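Seating in Shared Study Spaces: A Survey of the Fallden Halls

Project report, Department of Design Studies
Submitted by Rosalind Halvorsen

2. Method

A questionnaire was sent to residents of the Fallden halls in August. It asked how long students sat at a time, where they preferred to work and whether they moved furniture between rooms. In total, 89 replies were received. Seven residents also agreed to a short interview.

Light seating was considered separately from fixed chairs. The items considered included white plastic stools with screw-in legs and a ribbed underside – a common type in small rooms. 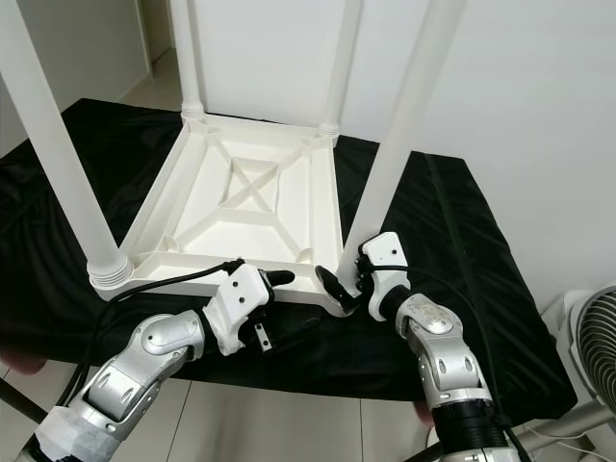 3. Findings

Over 50 respondents said they carried a seat from one room to another at least once a week, most often on a Sunday evening. Weight mattered more to them than comfort. Residents of the Mbeki wing, where the common room is smallest, reported the most movement.

Interviewees asked for seating that could be stacked – several also mentioned noise on hard floors. The cost of replacement is discussed in Section 4.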